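Music compilation tapes: what they are and how they were put together

A music compilation tape is a prerecorded video cassette that gathers performances by several acts, usually tied together by a year, a style or a record label. I've been collecting them since I was a teenager, so forgive me if this entry wanders a bit (the wiki's editors let me keep my own voice on the hobby pages, bless them!).

The classic kind runs less than an hour. You get a title card, a burst of theme music, and then one song after another with hardly a breath between them. The footage mostly came from old television shows, which is why the picture quality can jump from lovely to dreadful between two songs on the same tape.

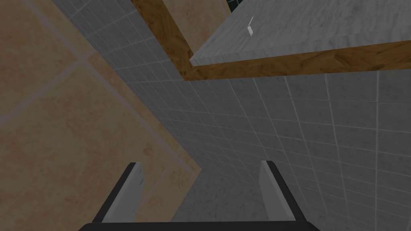 Small labels did some of the best work. My favorite is Imetano, which put out a dance-band series in plain gray sleeves and only ever made 500 copies of each volume. Volume 3 is the hard one to find, and it has a sleeve misprint that swaps the running order of the first 2 songs. Rillholm was a bigger outfit and sold mostly by mail – their tapes turn up all the time at Sunday flea markets, often still in the shrink wrap.

Formats trip up a lot of new collectors. A PAL tape won't play properly on a standard American NTSC machine, and you'll get a rolling black-and-white mess or no picture at all. Multi-system decks fix this, and I'd buy one before I bought a single import.
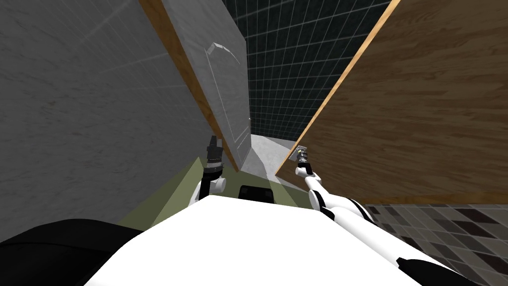
Sleeve design is a whole subject of its own. The Rillholm look was bold lettering over a flat color, while the Zieliński tapes (a family label that specialized in polka and folk dance) went for printed textures that ran right around the spine. One of theirs pairs a gray marble pattern with a big panel of wood grain, very much like the two cabinet doors facing each other here, and I think it's gorgeous! Plenty of collectors can't stand it.

Storage matters more than people expect. Keep tapes upright, in their sleeves, away from speakers and out of the attic. Wind them all the way to one end before you put them away, and play each one through every year or so. If you see white specks on the edge of the tape, that's probably mold, so please don't put it in your good deck. 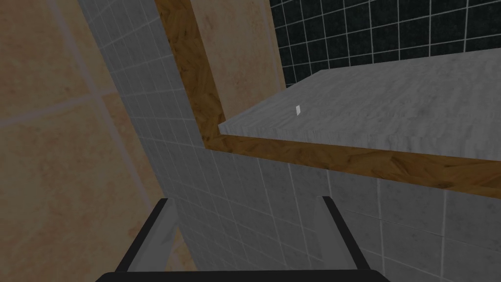 Live tapes are a separate branch, and the Una series is where I'd start. Each one was shot at a single concert with very little editing, and the best of them runs to 15 songs with the tuning-up left in. The camera operators loved a crooked angle, too: whole guitar solos go by with the stage tipped over as steeply as the tiled surface and wood trim in this view, so that every straight line runs downhill. It made my mother seasick. I still prefer it to the locked-off shots on the later tapes, where you mostly get the back of the drummer's head.

Prices are all over the place. Common titles go for pocket change, and the gray-sleeve Imetano volumes cost as much as a decent used deck. Check that the tape inside matches the label before you pay, as swapped cassettes are very common.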